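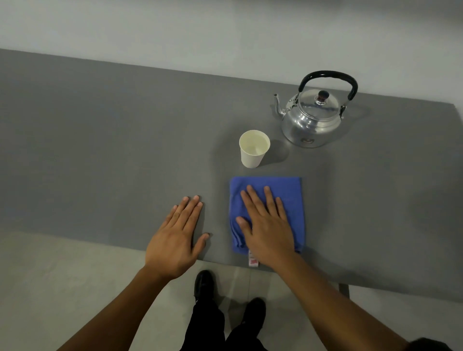
Tea service to return to Erkstead reading room in January

Visitors to the Erkstead local history reading room will once again be able to take a hot drink during their visit, after the library service confirmed that its tea table will reopen in January.

The service was withdrawn last spring when the former refreshment area on the ground floor was given over to shelving. Readers have since had to leave the building for refreshments and sign in again on their return, an arrangement which drew a number of complaints, particularly from those travelling from Saltelberg and the outlying villages for a full day's research.

Under the new arrangement, drinks will be served in the former map store, a small tiled room next to the main reading room. The room has been repainted and fitted with a plain grey table. Tea will be made in a traditional kettle with an overarching handle and served in paper cups. Each table will be supplied with a folded cloth for spills.

Amarachi Bashir, head of reader services, said the room had been kept simple on purpose.

"Our readers told us that they wanted somewhere to sit for ten minutes with a cup of tea, close to their work but safely away from it," she said. "They did not ask for a café, and we do not have the space for one. We believe the map store will serve them well."

The service will run from 10.30 in the morning until 3.30 in the afternoon on each day that the reading room is open. There will be no fixed charge. A box will be placed by the door for contributions towards the cost of tea, milk and cups. Readers who prefer to bring their own mug may do so, provided that it is washed and taken home at the end of the visit.

The room will seat up to 12 people. Readers attending as part of a group are asked to let the enquiry desk know in advance so that breaks can be staggered.

Food and drink will continue to be prohibited in the reading room itself. The door between the two rooms will be kept closed, and no item from the collection may be carried through it, including photocopies supplied for use on the premises. Notebooks and laptops belonging to readers are permitted. All readers will be asked to wash and dry their hands before returning to their desks, and a basin is available in the corridor.

Ronaldo Soriano, the library's conservator, advised on the layout of the room. He said that spilt drinks were among the most common causes of avoidable damage to paper records, and that the distance between a cup and a document mattered more than any other precaution.

"A closed door is a very good piece of conservation equipment," he said. "I have also asked that cups should not be filled to the brim, that the kettle should stand towards the back of the table, and that a cloth should always be within reach at the front. These are small matters, but they are easily forgotten on a busy afternoon."

Staff on the enquiry desk will boil and refill the kettle. Readers are requested not to move it. Anyone who needs help with pouring or carrying a drink should speak to the desk, where a member of staff will be glad to assist.

The cost of preparing the room came to £872, which covered paint, repairs to the floor and the purchase of the table. Of this sum, £100 was given by the Okeke family in memory of a relative who used the reading room for many years. The remainder was met from the existing buildings budget, and no money has been taken from the fund for the purchase of books and manuscripts.

Angus Trevaskis, who chairs the Reading Room Users' Group, welcomed the announcement but said that the group would continue to press for longer opening hours.

"We are pleased that the library has listened on this point," he said. "Several of our older members had stopped coming for whole days, and we hope to see them back. The question of evening opening remains, and we shall be raising it again at our next meeting with the service."

The library said that evening opening was under review as part of a wider study of staffing across its branches, and that no decision was expected before the summer.

A similar arrangement has been in place at the Bendura branch for 5 years. Chibuzor Ekwueme, the branch manager there, said that it had caused few difficulties, although the supply of cups had needed closer attention than expected during the school holidays. Bendura staff have shared their cleaning rota with colleagues at Erkstead, who will follow it for the first few months.

Used cups should be emptied at the basin before being placed in the bin provided. Cloths will be collected for washing at the close of each day. Readers with an allergy or a dietary requirement are advised to bring their own tea or milk, which may be left at the enquiry desk in a labelled bag.

The room will be open for viewing on the Wednesday before the service begins, between 2 pm and 4 pm. No booking is required, and a reader's ticket will not be needed on that afternoon. Comments on the arrangements may be handed in at the enquiry desk or sent by post to Reader Services at the Erkstead library.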